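# 厨房台面和水槽那点事（外加几扇门）

先声明，我不是什么收纳达人，家里也没有按彩虹颜色排列的调料瓶。我只是在同一套厨房里做了好些年饭，把能犯的错基本犯了一遍，顺手记下来。原先写在冰箱门上的便条里，后来便条掉进了汤锅，才改成存文件。

最近一次整理：2021年8月11日。

## 水槽发暗，先别买东西

不锈钢水槽发暗，多半是水垢和洗洁精残留一层叠一层。超市里有整整一货架的瓶子声称能解决这件事，我买过其中一种，味道像游泳池，效果像自来水。

我现在的做法：

- 先用热水冲一遍，把油冲软。
- 撒一层小苏打，用软海绵顺着拉丝的方向擦。横着擦也能擦干净，只是擦完会多出一片细纹，灯一照特别醒目。
- 冲掉，再用稀释过的白醋抹一遍，等几分钟，冲净。
- 拿干布擦干。

最后一步最容易偷懒，偏偏最管用。水珠自己晾干就是一个白圈，第二天你会以为昨天什么都没干。

小苏打和白醋倒在一起冒泡，看着很有成就感，像中学化学课。可惜两样东西互相中和，剩下的差不多就是盐水。请分开用。至于白醋和漂白水，绝对不要凑到一块儿，会放出氯气，这个我不打算开玩笑。

钢丝球我也劝你收起来。它对付铸铁架子上的陈年焦糊是一把好手，对付水槽就属于仇人见面。更糟的是断下来的小铁丝留在槽底，过一夜生出锈点，于是你到处跟人抱怨买到了假不锈钢。锈点刚出现的时候，用小苏打糊敷一会儿就能擦掉，不用找店家吵架。

## 下水口的味道

有味道时，大家的第一反应都是往里灌香的东西。柠檬皮、咖啡渣、花露水，我邻居甚至倒过半瓶过期的漱口水。结果是厨房里同时有两种味道，互不相让。

先把滤篮拿出来，翻过来看看背面。建议饭前不要看。用旧牙刷刷干净，再刷下水口那一圈橡胶或者塑料的边，通常问题就解决了一大半。咖啡渣请扔垃圾桶，它进了管子会和油抱成一团，感情好得拆不开。

还有味道，就检查水槽下面的存水弯。下面放一个盆，把弯管拧下来，倒掉，刷净，装回去。放盆这一句是用一条裤子换来的经验。装回去以后放满一槽水，一口气放掉，同时拿张干纸巾在接口处按一圈，纸巾湿在哪里，哪里就没拧好。密封圈装反了也会漏，有斜面的那种，斜面要朝着它该卡进去的方向，拆的时候拍张照片比什么记性都可靠。

双槽的人家还有个毛病：一边放水，另一边咕嘟咕嘟往上冒。多半是两根管子汇合以后的那一段堵了，对着冒水的那边狂捅没有用。先用湿布把其中一边的口堵严，再对另一边用皮搋子，不然你压下去的气全从隔壁跑掉，练的是胳膊。

## 台面上的茶渍和咖喱

浅色台面好看，这一点在你煮咖喱之前都成立。

新鲜的渍，当场擦掉，这话等于没说，可大多数人（包括我）会先把饭吃完。放过一顿饭的工夫，就用小苏打加一点水调成牙膏那么稠，敷上去，盖一小块保鲜膜，等半小时再擦。姜黄的黄色最顽固，擦完还剩淡淡一层，如果窗边晒得到太阳，晒几天会自己淡下去。我家的位置晒不到，所以我家有一块地方一直在纪念某年二月的一顿咖喱鸡。

天然石材不要用醋，也不要用柠檬，会蚀出一块发乌的印子，比原来的茶渍显眼。不知道自己家是什么材质的，就在角落里滴一滴水试试，再问问当初装台面的师傅。师傅通常会说“都一样的”，那你就按最娇气的那种来伺候。

热锅别直接放。人造石未必当场出事，它会挑一个你最不想花钱的日子裂开。我的隔热垫是Brakiveo牌的，买的时候是一套4个，如今下落明确的只有2个。

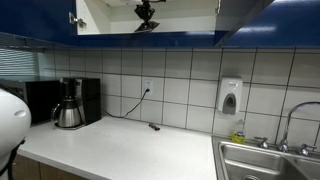 吊柜的门是另一门学问。门关不严、关上又弹开、两扇之间的缝上宽下窄，十有八九都是铰链的事，跟柜子本身没多大关系。常见的暗铰链上有几颗螺丝，拧之前先搞清楚谁管什么：

- 靠近门板那一侧的调节螺丝，一般管门的左右。
- 靠后的那颗管前后，也就是门和柜体之间的缝。
- 固定底座的，松开以后能把门上下挪一点。

各家做法有差别，所以别一上来就拧一整圈。一次拧四分之一圈，关上门看看，再拧。我第一次调的时候豪情万丈，上下两个铰链一起转，转到最后门斜得像要出门散步。后来请了Nahuel Farías过来，他看了一眼，拧了两下，收了我一顿午饭。

调上下位置时，找个人托着门。没有人的话，在门下面垫一摞书，高度不够就再塞本杂志。那种厚厚的装修画册终于派上了用场。

螺丝孔滑丝了也别慌。牙签蘸木工胶，塞进孔里塞满，等胶干透，齐平削掉，重新上螺丝。等胶干透的意思是过一夜，抽根烟的工夫不算。

## 亮面柜门怎么擦

亮面漆的柜门有一种特殊才能：你碰它一下，它记一年。

擦它要用两块超细纤维布，一块微湿，一块全干。湿的先走一遍，干的马上跟上，趁水没干收掉。洗洁精一盆水里一两滴就够了，多了会留一层膜，在灯底下看着像蜗牛来过。厨房纸不要用，它摸着软，擦多了照样有细痕。

带研磨颗粒的清洁剂，还有那种白色的“魔术”海绵，都离亮面远一点。所谓魔术，就是把漆面最上头那层变没了。

吊柜顶上的油灰不归这一段管，但总得有个地方说。彻底清一次以后，铺一层旧报纸或者烘焙纸，下回直接卷起来扔掉。我铺过一次，三个月后满怀期待地卷，灰全倒在自己头上。要往里卷，慢慢卷，戴帽子。

## 高处放什么

听过一个很有道理的说法，叫常用的放在眼睛到腰之间。照做了一个星期以后，我发现我认为常用的东西能塞满三个厨房。

于是换了个笨办法：凡是拿出来用过的，就不放回原位，先集中放在最顺手的那层。过一个月，剩在高处没下来过的，就是真正不常用的。我的结果是一台Ticona华夫饼机、一只鱼形的蛋糕模子，以及7个没有盒子的盒盖。

盖子的事我至今没有解释。Dardo Sepúlveda的理论是盒子会趁夜里出走，盖子念旧，留了下来。他家的情况正好相反，全是盒子，我提议两家合并，试了一下午，一对都配不上。

重的东西放低处，铸铁锅尤其如此。举过头顶取锅这种事，年轻时是力气，过几年就是新闻。玻璃和陶瓷的大盘子竖着插放，比摞起来好拿，也不会每次都恰好需要最底下那一只。

## 抽屉和滑轨

抽屉拉起来发涩，先把它整个拿出来，吸尘器吸一遍轨道。面包屑和米粒是主要嫌犯，我还吸出过一颗纽扣，至今没找到是哪件衣服的。吸完用干布擦，金属滚轮轨可以点一点点润滑，硅油就行。食用油不行，头两天很顺，后来就成了胶水，还招蚂蚁。

带缓冲的滑轨不要用力推。它本来就会自己慢慢合上，你越推它越不痛快，推上一年，缓冲就罢工了。这件事我跟家里人讲过很多遍，现在改成贴条子，条子上写的是“请让它自己来”。

抽屉垫我试过好几种。Ernari那种带网眼的不滑，就是碎屑全漏到网眼下面去；平的那种好擦，就是刀叉跟着抽屉一起溜冰。目前的妥协是平垫加分隔盒，分隔盒背面贴两条双面胶。

## 抹布

最后说抹布。厨房里最脏的往往就是你拿来擦干净别的东西的那一块。

擦台面的、擦手的、擦地的分开，颜色别一样。用完洗净、拧干、摊开挂着，团成一坨搭在水龙头上属于养殖。隔几天煮一次，开水里滚十来分钟，锅要用专门的旧锅。煮抹布的时候最好跟家里人打声招呼，有一回我转身接了个电话，回来看见有人揭开锅盖，正往里面找勺子。

洗碗海绵我没有什么好办法延寿，到了该扔的时候就扔。切下一个角，它就降级去擦水槽；再切一个角，去擦炉灶；三个角都没了，送走。

留着以后补的：抽油烟机滤网、冰箱密封条，还有那个在Pidumness小铺买的514号替换龙头芯，说明书说五分钟装好，我装了一个上午，总阀在哪儿倒是找到了，在洗衣机后面。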